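Accueil Disques Concerts Entretiens Contact

Juin | Par la rédaction de Hudcombe

Imprimer | Envoyer par e-mail

Weltlow : « Nous avons enlevé la batterie et la chanson est restée debout »

Le duo Weltlow publie Ticona, son deuxième album, enregistré pendant un hiver à Skostberg. Je les ai rencontrés l'après-midi, avant leur répétition. Le guitariste parle vite et revient souvent sur ses phrases. La chanteuse préfère attendre un peu, puis elle corrige.

Le premier disque était très chargé, avec des cordes et des chœurs presque partout. « Nous avions peur du silence, dit le guitariste. Quand il y avait un trou de deux secondes, je mettais un clavier dedans. » Pour Ticona, ils ont commencé par la voix et une seule guitare, et plusieurs morceaux sont restés ainsi.
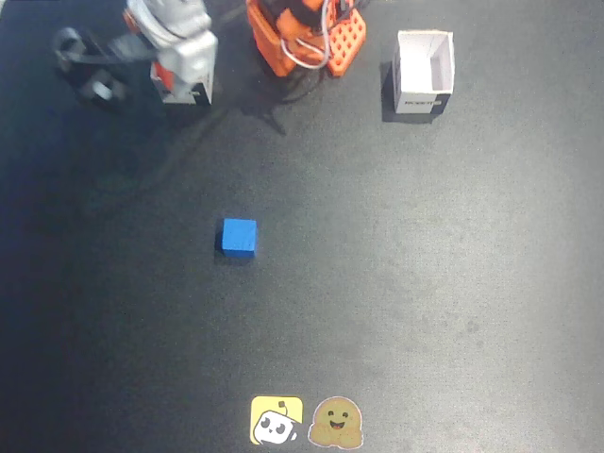

La chanteuse n'est pas tout à fait d'accord avec cette version : selon elle, les cordes du premier album étaient bien écrites, mais elles étaient mixées trop fort, et c'est surtout le mixage qui a changé. Elle ajoute que deux de ces anciens arrangements seront repris sur scène.

Les textes viennent d'un cahier qu'elle remplit dans le train. « Je garde les phrases que je peux dire à ma mère sans expliquer », dit-elle. Le titre de l'album était d'abord celui d'une chanson, retirée à la fin du mixage.

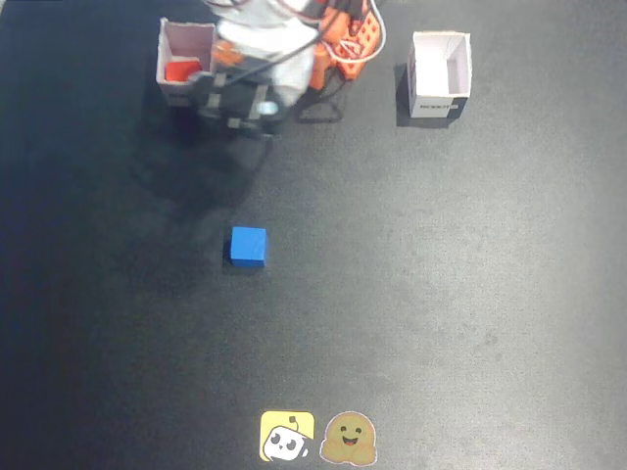
Pourquoi avoir retiré la chanson qui donne son nom au disque ?

« Elle durait neuf minutes et elle cassait la deuxième face. Le mot Ticona nous plaisait toujours, alors nous l'avons gardé pour la pochette. »

Le vinyle est pressé à 601 exemplaires. Le dernier est pour le studio de Skostberg, qui leur a prêté un vieux piano droit, un peu faux dans les graves, que l'on entend bien sur la quatrième plage.
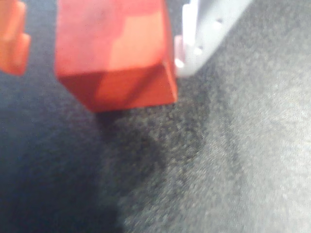 Préférez-vous jouer dans les petites salles ?

« Dans une salle de 100 places, j'entends quand quelqu'un pose son verre, répond le guitariste. L'été dernier, nous avons joué devant 4000 personnes en première partie, et je ne me rappelle que mes retours, qui étaient mauvais. »

La tournée commence à l'automne, à deux, avec un troisième musicien pour certaines dates. Il jouera de la contrebasse et du vibraphone.

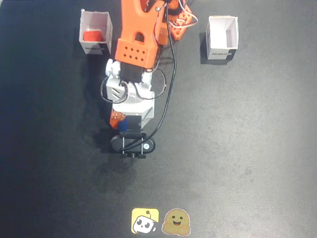 Bras articulé orange et blanc, vu de dessus.

Un morceau inédit est déjà prévu pour les rappels. Il n'a pas encore de refrain, et la chanteuse voudrait le laisser comme cela.

Imprimer | Envoyer par e-mail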